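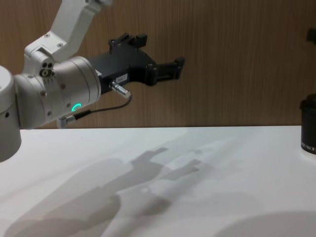
White tabletop and upright-grain wood panelling in the front room at Cluvau, Ukanport

Open day at Cluvau, Sun 24 September

I'd been meaning to get out to the Cluvau open day ever since a friend came home from the May one with a bag of offcuts and a very firm opinion about drawer runners, so when the spring date came up I put it on the fridge and told the family they could come or fend for themselves. They fended for themselves.

Ukanport is a longer drive than it looks on the map, especially if you stop for a pie at the MacKinnon turn-off, as I did. Parking is on the grass behind the building. Wear proper shoes.

You come in through the front room, and I'm afraid I held up the people behind me, because it was the wall I noticed before anything else. The grain on the wood panelling runs straight up and down, and against that very bright white tabletop it looked wonderful. Our own kitchen has been waiting almost 12 years for somebody to make a decision about it, and I have a folder of clippings to prove it, and not one of them had made me think of running the grain upright. I'd always assumed it would go sideways, like weatherboards. The white lifts the whole thing too. I'd have called white tables cold before I went, a bit like the dentist's, but with all that timber colour behind it I could happily have sat down there with a cup of tea and the crossword.

Rin Fukuda took our group through, and she was lovely — patient with the children, and just as patient with the man who wanted to talk about his deck. I asked her whether a wall like that makes a room feel taller and she said most visitors tell her so, but that I should prop a sample against my own wall for a week before I believed anyone. Sensible woman. She also said to look at it in the morning and again with the lights on, and to stand back as far as the room allows. In our kitchen that means standing in the laundry.

Past the front room there's the sample store, where every panel has a number inked on the back. They were up to 1,324, and I did wonder who has the job of finding number 600-and-something when a customer rings up. After that came the finishing area, which smelled of oil and oranges, and then a talk about the Ilik range, which went over my head in parts but had good slides. I asked one question about cleaning tea stains off a white top and got a proper answer: warm soapy water, soft cloth, do it the same day. I won't be doing it the same day, but I wrote it down.

Morning tea was in the yard, scones and a very strong urn coffee. Entry was a gold coin and I spent a good deal more than that at the offcuts table, where I chose two pieces with nice straight grain. They're leaning up beside the stove now, standing on end, and I've moved them 4 times already.

The next open day is in May. Bookings go through the front desk, and the morning groups fill first.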